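What Happens to Old School Computers? Storage, Sorting and Second Lives in Dernness
Final report, Community Resources course
Helmi Kuusisto and Menaka Fakir
Supervisor: Seija Keskinen
2021-05-19

1. Background

Every school in Dernness owns more computers than it uses. We knew this before we started, having spent two years walking past a locked room on the second floor that everyone called the archive. It held monitors. When we asked the front office what the plan for them was, we were told there was a policy, and that the policy was in the archive.

Our question was simple. When a desktop computer leaves a classroom, where does it go, how long does it sit there, and who decides? We had hoped to compare all the schools in the district. We ended up comparing the ones that wrote back.

2. How we worked

We used three sources. The first was the district equipment register, a spreadsheet started by someone with strong opinions about color coding and continued by people without any. The second was a set of interviews with staff at the schools and at Dekbridge, the reuse shop that takes most of the district's old machines. The third was the pickup log at Dekbridge, which is kept on paper and is far more reliable than the spreadsheet.

The register lists 1,957 desktops as "in service." We matched serial numbers against the pickup log and against what the schools could find when they went and looked. Of those, 913 had already left the buildings. The register had simply not been informed. One school was credited with a full lab in a wing that is now a parking lot.
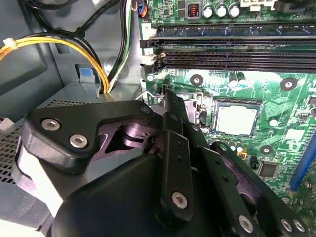 Matching took much longer than we planned. Serial numbers had been typed by hand, and the letter O and the number zero had been treated as a matter of personal taste. We threw out any row we could not match after both of us had tried it separately. Menaka did the first half of the alphabet and Helmi did the second, then we traded and argued.

3. What we found

3.1 Nobody's job
Getting a new computer requires a form, a signature and a budget code. Getting rid of one requires somebody to become annoyed. In most schools that wrote back, the trigger for a pickup was the need for space: a choir wanted the room, or a fire inspector had made a face. Age and condition hardly came up.

Wilson Sánchez, who runs intake at Dekbridge, told us he can guess the reason for a call from the month. August is the busy one, when teachers come back and try to open a closet. "They want it gone by lunch," he said. "It has been there for years, but it has to be lunch."

3.2 Waiting makes things worse
A desktop that is passed on soon after it leaves the classroom can often be used again as a whole machine. One that has waited in a storage room is more likely to be taken apart for whatever still has a buyer. Sánchez said the computers themselves mostly survive. What goes missing is everything around them: the power cords, the passwords, and the one person who knew the passwords.

We could not put a number on this, as Dekbridge does not record how long a machine waited. We suggested that they start. They suggested that we come and do it.

3.3 What people think happens
Teachers we interviewed believed, in roughly equal confidence, that old computers were sent abroad, crushed, sold to staff, or given to the library. The library, when we called, said it had been offered monitors once and had declined with some force.
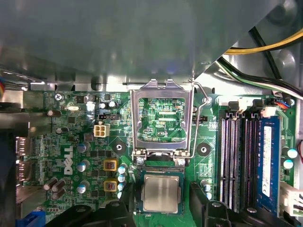

Figure 2. Open processor socket on a Dell motherboard.

3.4 The Oksanen exception
Oksanen, the smallest school in our sample, had a register that matched its shelves exactly. We assumed a mistake and checked again. The explanation was Vilho Rantala, a math teacher who walks the building at the end of each term with a clipboard. He was not asked to do this and is not paid for it. He described it as "a nice walk." When he retires, we expect Oksanen to join the rest of the district.

4. Suggestions

Put a removal date in the register on the day a computer is bought, even if the date is a guess. Let Dekbridge update the register directly when it picks something up. Give one person at each school an hour per term for the walk, and pay for the hour.

The Candcombe district, next door, already shares its pickup log between schools. We asked for details and received a friendly reply with the wrong attachment, so we cannot say how well the system works. The cafeteria menu looked good.

5. Limits of this report

Schools that answer student emails are probably also the schools that look after their spreadsheets, so the true situation may be messier than ours. We did not look at laptops or tablets, which travel home in backpacks and have a whole life of their own. We also never got into the archive. The key is signed out to a teacher who left before either of us enrolled.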